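Why Is a Table Flat? Surfaces, Edges and Friction
Ostden Learning Pages: Science at Home, ages 9 to 12

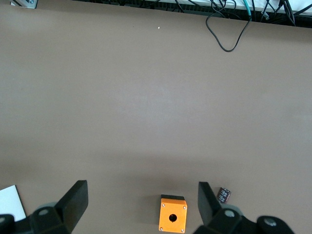 A table is a horizontal surface held at a fixed height. Its job is to push up on objects with the same force that gravity uses to pull them down. Scientists call this upward push the normal force. "Normal" is a word from geometry and means "at a right angle". The push is always at a right angle to the surface. The orange object resting on the taupe-brown top is pulled down by gravity and pushed up by the table. The two forces are equal, so they cancel out. The same applies to very small things, such as the tiny white speck left of centre. A speck needs a very small push and a heavy book needs a large one. The table supplies the correct amount in each case.

What happens if the table is not level?

On a sloping table, the normal force no longer points straight up. It leans to one side, and part of gravity's pull is left over. That leftover part acts down the slope. A marble will begin to roll. A rubber may stay where it is, held by friction.

Friction is a force between two surfaces that touch. It acts along the surface and resists sliding. Its size depends on two things: what the two surfaces are made of, and how hard they are pressed together. It does not depend very much on how large the touching area is. Many people find this surprising, and you can check it with the test below.

Smooth and shiny are different

A smooth surface has very small bumps. A shiny surface reflects light in one direction, like a mirror. A matte surface scatters light in many directions, so you do not see clear reflections in it. A surface can feel smooth to your fingers and still be matte, because the bumps that scatter light are much too small to feel.

Matte tops are often chosen for desks and workbenches. They produce less glare from lamps and windows, and small objects are easier to find on them. Colour matters too. A white crumb shows clearly on a brown surface and is hard to see on a white one. The difference in brightness between an object and its background is called contrast.

Test: the tilting tray

You will need:
a flat tray or board
a rubber
a coin
a wooden block with one wide face and one narrow face
a protractor
a ruler
a pencil and paper

1. Place the tray on a table. Put the rubber at one end.
2. Slowly lift that end of the tray. Keep the other end on the table.
3. Stop when the rubber begins to slide. Hold the tray still.
4. Ask a partner to measure the angle between the tray and the table with the protractor. Write it down.
5. Repeat with the coin.
6. Repeat with the block on its wide face, then on its narrow face.

In a trial at our Ciltcombe workshop, the coin began to slide at 16 degrees and the block at 19 degrees. Your numbers will probably be different. They depend on your tray, and on whether it is clean. Do each test three times and use the middle result.

Compare the two angles for the block. If they are close, the size of the touching face made little difference. If the block tips over before it slides, the face was too narrow for the test. Record this as "tipped" and try a shorter block.

The edge of the table

An object stays on a table as long as its centre of gravity is above the surface. The centre of gravity is the point where its weight balances. For a ruler of even thickness, this point is in the middle. Push a ruler slowly over the edge of a table and it will tip when slightly more than half of it is past the edge.

Cables behave differently, because they bend. If a cable hangs over an edge, the hanging part pulls on the part that is lying flat. When the hanging part becomes heavy enough to overcome friction, the whole cable slides off. Clips and ties hold the flat part in place so that this cannot happen.

Words to know

Normal force: the push of a surface at a right angle to itself.
Friction: a force that resists sliding between two surfaces.
Matte: not shiny; scattering light in many directions.
Contrast: the difference in brightness between two things.
Centre of gravity: the point where an object's weight balances.

Next page: Why Do Some Tables Wobble?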